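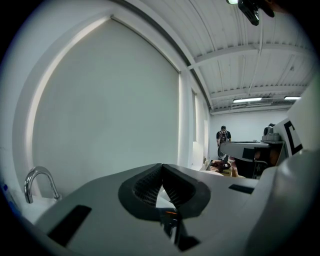

5. Running the open day demo

Read this the day before. Not at the door with people coming in. Applies to the Husow hand grippers used as a pair, in the bathroom set. If you are only running the arm table, skip to section 6.

Last changed May 11, 2024 (Hongjun Bai). Replaces the August sheet, throw that one away. The old sheet has the wrong wake-up order and says to leave the grippers on overnight. Don't.

5.1 Before visitors come in

1. Lights on, all of them. Blinds however you like, but pick before you start and leave them. A blind going up halfway through a take changes the light and the take is no good.

2. Door code is 1644 then the star key. Prop the door once you're in.

3. Get both grippers off charge. Wipe the finger pads with a dry cloth. No alcohol, no glass cleaner, it gets into the mesh and the pads go shiny.

4. Squeeze and let go, slowly, 4 times per gripper. Listen for a click. A click means the pads are not seated. Push the pad base down with your thumb until it stops, then try again.

5. Check the markers. Flat, clean, corners not lifting. Tape over a marker face = no tracking. Fingerprints are OK, marker pen is not.

6. Wake the left gripper first, then the right. If you do it the other way the Vendov recorder swaps them and you won't notice until you play it back.

7. Do one short test take and play it back on the recorder. Both hands should show. If one is missing go to 5.4.

CAUTION: Keep fingers out of the V between the pads when someone else has the trigger. They close faster than you think. Goes double for kids.

CAUTION: Water is off at the set for the day. Leave it off. If a visitor turns the faucet handle, fine, nothing happens.

NOTE: Teófilo Montoya has the spare pads and the spare marker sheets. Ask him before printing your own. Markers printed at the wrong size look fine and track badly.

5.2 Two people with grippers at once

Works, and visitors like it. Needs a bit more care.

1. Stand side by side first, not face to face. Hold the grippers level, markers up.

2. Keep a forearm's length between the two of you. Closer than that and one gripper hides the other one's marker.

3. Count in out loud. Start together.

4. If you lose a marker, stop and go back to the start position. No need to switch anything off.

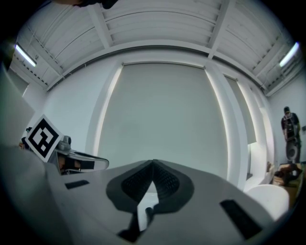

Fig. 5-2. Finger pads in front, marker on the second gripper at left.

5. Swap places once and do it again. Some visitors only see it from one side of the room.

NOTE: Tall demonstrators tend to hold the gripper up near the chin. Bring it down to chest height. Your arms will thank you by the second hour and the recording is better too.
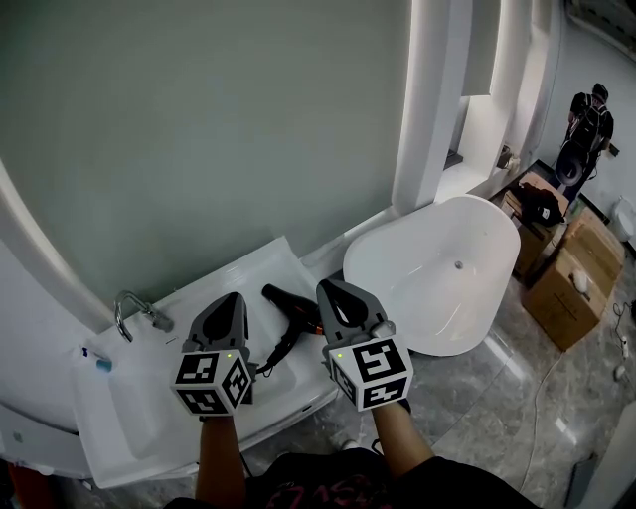 5.3 COUNTER TASK: HAIR DRYER

The main one. Short, everybody knows what a hair dryer is, and the cord gives people something to ask about.

1. Dryer goes on the white countertop next to the basin. Unplugged, always. Hang the plug where you can see it.

2. Stand facing the counter, one gripper on either side of the dryer. Check for the small green light near the top of the marker cube, left and right. No light, no take.

3. Start recording. Say the task out loud so the visitors know what to watch for: "pick up, turn, put down."

4. Left gripper moves the cord out of the way. Right gripper takes the barrel. Don't grab by the nozzle, it's smooth and it slips.

5. Lift, turn, set down. Let go fully before you pull back. Half open pads catch on the cord and drag the whole thing off the edge.

6. Stop recording. Put the dryer back by hand, a little different each time. Different angle, different spot.

7. Let a visitor try. Hand over the grippers one at a time, with the wrist straps if they want them. Two tries each, then the next person, or the line gets long.

What to say while they try: the gripper records how the hand moved and what it saw, and the arm learns from that. Enough for most people. If they want more, send them to Birsen Türkmen at the arm table, she gave this talk for Ginolov last year and has the long version.

CAUTION: Floor tile is glossy and there is a cable running across it. Walk visitors around, not over. Tape it down again at lunch, the tape lifts.

NOTE: Don't lean on the tub. It is freestanding and it is not fixed to anyhting.

5.4 If something goes wrong

One hand missing in playback. Marker was covered, mostly by a sleeve. Roll up the sleeves, new take.

Left and right swapped. Wrong wake-up order, see 5.1 step 6. Both off, wait, left first.

Green light goes out mid-take. Battery. Swap with the set on the charger in the Murakami room, and write the time on the label.

Recorder says FULL. It stops at 800 takes. Zhuoran Guo can clear it, nobody else please, we lost a morning that way.

Gripper won't close all the way. Look for hair or cord fluff in the hinge. Tweezers are in the lid of the case.

Gripper dropped. Put it aside even if it seems fine, and tell Haoran Dai befor it goes out again.

5.5 Closing up

1. Right gripper off, then left.
2. Copy the takes, check that the copy opens, then shut down the recorder.
3. Dryer back in its bag, cord loose, not wrapped tight.
4. Grippers on charge until full, then unplug.
5. Lights off, door shut. Pull it, it sticks.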